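Keeping a glass carafe on a pegboard bench — stop it sliding?

Posted by Neltau

Setting up a coffee corner on a butcher-block style table, light wood. Got a white pegboard panel laid flat as a raised bit, and the glass carafe lives on that. Two lamp type stands with dome bases, and a little succulent down the front. Every time I bump the table the carafe creeps toward the back. Dont want to drill the wood.

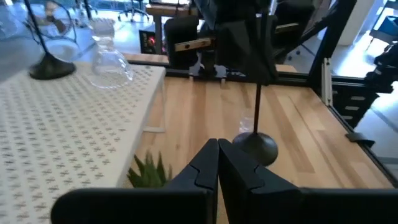
Tried a tea towel under it, looks daggy and soaks up drips. Any ideas under 26 bucks?

Flevlow

Clear silicone bumpers. Hardware shop, about 100 in a pack, cheap as. Three under the panel edge first — bet it's the panel moving and not the glass. Wipe the wood with metho and let it dry or they wont stick.

Coutinho

just move it to the middle?

Trevonano

Agree with Flevlow on the bumpers. Mine have held since September. I'd also cut a round of that grippy drawer liner, 21 cm or whatever fits your carafe, colour to match the panel. Rinses clean in the sink. And shift the succulent if you're pouring near it, they hate wet feet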